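Home Updates Threads Media Contact
Trallbridge > Updates > Threads > Gripper notice

Trallbridge Handling Lab
Notice to all sites using the hand-held gripper. Please read the full thread before your next session. 1/8

In April our Gurko site reported that the gripper fingers were closing past their set limit. Two ceramic cups cracked in the grip. One operator received a small cut to the thumb. 2/8

We stopped all grasping work at Gurko and Piseo the same afternoon. Of the 42 tools in service, 17 have now been inspected. 3/8

The fault is in the closing stop. A set screw can back out during long sessions, and the fingers then keep moving after contact. Soft objects hid the problem. Rigid ones did not. 4/8

The Han software log recorded the extra travel on 26 grasps before the first cup broke. No alert was set for that value. An alert is now in place. 5/8

Trials with rigid cups may resume only with an inspected tool. Keep the fingers open and clear of the object until the operator is ready to close.
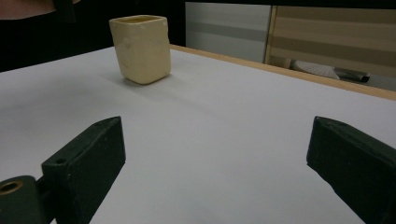
Bare hands must stay out of the space between the fingers whenever the tool is powered. Cut-resistant gloves are required for clearing broken pieces. 6/8

Tools not yet inspected should be tagged, switched off and returned to Trallbridge in their cases. Please do not tighten the screw on site. We need to measure its position as found. 7/8

Sites will be contacted in the order their tools arrive. Reports of similar behavior, including near misses, should go to the safety desk before 4 p.m. on the day they occur. 8/8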